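Storero Forum > Simulation > Manipulation
Thread: Box planner grasps too early, or am I reading it wrong?

endach_fan
Posted Oct 23, 2020

Hello all, and thank you to everyone who helped me get the Sketus planner building back in August. I finally have my tabletop task going in the simulator (a soup can, a tuna can and a small box) and I'm so pleased with it, except for one thing. My task script marks the approach as complete while the fingers are still open and a little way off from the box, and the close command goes out right then. I ran 700 trials over the week and 151 of them were logged as a failed grasp. My tolerance is the one that ships with the Endach config, and I haven't touched the controller gains. 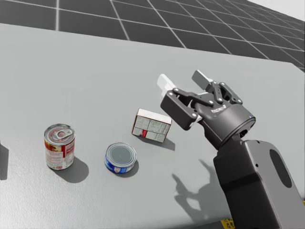 Re: Box planner grasps too early

gridfloor
Hi and welcome back! I'd leave the planner alone for now and look at how your script decides the approach is over. If it's reading the commanded pose instead of the measured one, it will be happy long before the arm catches up. I lost a good part of my summer to that, and I was blaming inverse kinematics the whole time. Plot both poses on the same axis and see how far apart they are when the close goes out. As for what to aim for, I want the box between the fingers with a pad on each end, and I check for contact at both pads before I allow the lift to begin.
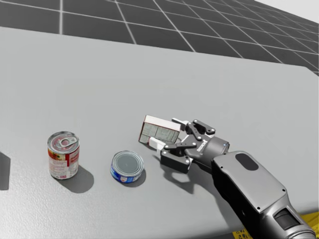
You can do that with the contact sensor plugin, and it costs next to nothing in run time. Set it to wait for 2 contacts, and give it a timeout of 2,000 ms so the script doesn't sit there forever on a bad trial.

Re: Box planner grasps too early

slowpoke_ik
I have to disagree a little with gridfloor (sorry, friend!). Waiting on contacts is fine once the fingers are in the right place, but it won't help if the target itself is off. When a box lies at an angle and your grasp frame comes from an axis-aligned bounding box, one fingertip can meet the end of the box and start shoving it along before the other one is anywhere useful. Please check the yaw in your pose estimate first. I moved to the Yokoyama pose filter for this and my pushes mostly went away, though I'll admit it's fussy to set up.

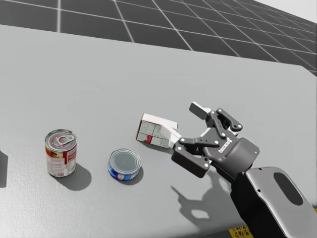

gridfloor
Fair enough on the yaw, but endach_fan says the close goes out early, and a better pose won't change when the script sends it. I'd still fix the timing first and then rerun the same seeds. Change both together and you won't know which one did it.

endach_fan
Oh, you're both very kind. I looked, and my script is reading the commanded pose, so that's one mystery down. The grasp frame comes from the bounding box too (oops). I'll do the timing tonight with the same seeds, then the yaw, and post both plots here. Does the Yokoyama filter need its own clock, or can it run off the simulator's?

slowpoke_ik
It runs off the simulator's, just set use_sim_time before you launch it.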